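3.2 Equipment planning and budget

Planning for the bench started in March, before we had a task list, and this caused most of the trouble below. We set out to buy for portioning work: scooping dry goods from a tub into a bowl on a scale until a target weight is reached. The tender covered arms, grippers, mounting, sensing and consumables. Three suppliers were asked, two replied. Toluren quoted for arms and wrist modules as a package. Bennani quoted the arms alone, cheaper per unit, but with cabling and brackets as seperate lines that nearly closed the gap.

We went with Toluren. Price was not the deciding factor – lead time was. Spare motor modules from Toluren shipped in 2 weeks. Bennani would not commit to a date.

Number of arms. The first draft budget had 4, as two identical benches. Cut to 2 arms on one bench after the spares were costed properly. In hindsight the right call for a group our size. A second bench would have needed its own operator, its own spares shelf and a second set of wrist cameras, none of which was in the draft.

Spares. We set aside 15 percent of the hardware line for spares and it was too little. Gripper fingers wear, connectors at the lower links work loose, cables fatigue where they loop over the links. A revised figure of 33 percent is used in the Nallarberg site plan, which copies this bench. It looks high on paper. Most of it is motor modules, and those can be moved between arms, so the money isn't tied to one position.

Sensing. Industrial load cells were priced and dropped. A kitchen scale with its own display does the job for dry goods at these weights, costs next to nothing and can be replaced the same afternoon. The drawback is readout: no data port on the cheap ones, so weight has to be read off the display by camera or typed in by the operator. We budgeted operator time for this and no integration work. Groups that need a logged weight at every time step should price a load cell from the start.

Consumables and fixtures. Small lines but easy to forget. Tubs, bowls, scoops, clips, tape, dry goods. We bought these locally and in duplicate. Scoop choice took longer than expected, a long flat handle is easier for a parallel gripper to hold than a short round one, and we ended up rejecting most of what the first shop had.

Figure 3 gives the portioning layout as costed.
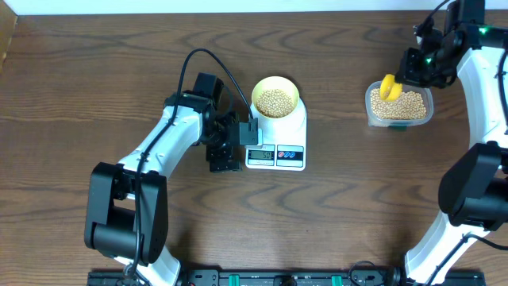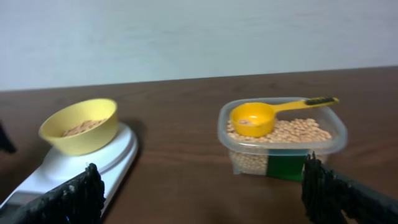
Figure 3. Portioning layout with scale, yellow bowl, clear container and yellow scoop.

Table and mounting. No money was spent on a purpose-built frame. An ordinary table top was kept, and the saving went to the spares line. The Nallarberg plan does the same, though the floor there is less even and a levelling kit has been added.

Software. Cluser is used for teleoperation and recording. Licensing is per arm, not per bench, a point we missed on first reading of the terms and had to correct in the second budget round. Anyone planning for a larger number of arms should get this in writing early. Storage was put under computing and isn't counted here.

Timing. Orders for arms and for cameras should go out together. Ours did not, and the arms sat in there boxes while the camera order went through purchasing again. The cost of that wait doesn't show up anywhere in the budget – it shows in staff hours, treated in section 3.3.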